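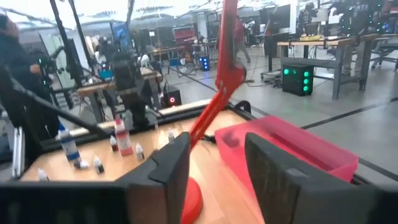
The red stand, round base and long arm, on a wooden tabletop.

4 min read

Zumow Launcher review: the first home screen app I've kept past a weekend

I have tried more Android launchers than I'd like to admit. Usually I get two days in, miss one small thing from the stock home screen, and go crawling back. So when Latrice Blackwood messaged me to say she'd put Zumow on her old phone and it felt like a different device, I nodded politely and ignored her until April. My mistake! I've been using it ever since, and I'm still finding little touches that make me grin.

Setup took me less time than making coffee. You install it, pick it as your default home app, and it offers to copy your current layout. Mine came across with every folder intact, including the one called "stuff" that I keep meaning to sort out. Widgets didn't all make it (my calendar one had to be placed again by hand), but the apps landed in the right spots.

The big draw for me is the app drawer. Swipe up and you get a plain alphabetical list with a search box at the bottom, right where your thumb is. Start typing and it narrows down instantly, and if there's one match left you can hit enter to open it. It also searches contacts and settings pages, so typing "blue" gets me straight to Bluetooth. I use this dozens of times a day and I love it every time.

Gestures are the other thing. You can set a double tap, a two-finger swipe, a pinch, a long press on the dock, all of it. I have two-finger swipe down set to open my notes and pinch set to hide everything except the clock. There's a free icon pack called Stalden that goes beautifully with it, soft colors and rounded shapes, with 4,000 icons in it. Even my bank and my bus app were covered, and those are always the ones that stick out like a sore thumb.

Speed. My daily phone is a midrange model with a battery that has seen better days, and the home screen comes back right away after closing a heavy game. On the stock launcher I'd often sit there looking at blank wallpaper while the icons reloaded. I haven't seen that once on Zumow. Battery use looks the same to me as before, though I haven't run any proper test, so take it as one person's impression.

Backups are handled well too. You can export your whole setup to a single file and save it wherever you like. I tried this when I reset my tablet and everything was back in place in almost 10 seconds, gestures and all. Cúc Bạch asked me for my layout, I sent her the file, and she had my exact home screen on her phone that evening (minus the apps she doesn't own, which show up as gray placeholders until you install them or clear them out).

Okay, the gripes. The recent apps screen can stutter if you use gesture navigation. Ignacio Halvorsen gets it much worse than I do, bad enough that he switched to the three-button bar. The settings menu is a maze, with dock options split between two different pages, and I still go to the wrong one first. Folders can't be nested. And the built-in weather widget is ugly! It has a thick gray outline you can't turn off, so I use the one from Tillman, a tiny weather app that does nothing else and does it nicely.

There's a free version and a one-time paid upgrade. Free gets you the drawer, search, backups and basic gestures, and there are no ads in it. Paying adds the pinch and two-finger gestures, hidden apps and per-folder icon packs. I'd use the free one for a week or so and see which gestures you reach for before you spend anything.

If you like a heavily themed phone with animated everything, you may find it a bit plain, and Zirville is probably closer to what you want. For me, Zumow is fast, tidy and a real pleasure to use, and I've already talked my sister into it.

Updated 24th June: the latest version fixes the widget resizing bug I complained about when I first wrote this, so I've taken that part out. The weather widget still has its outline.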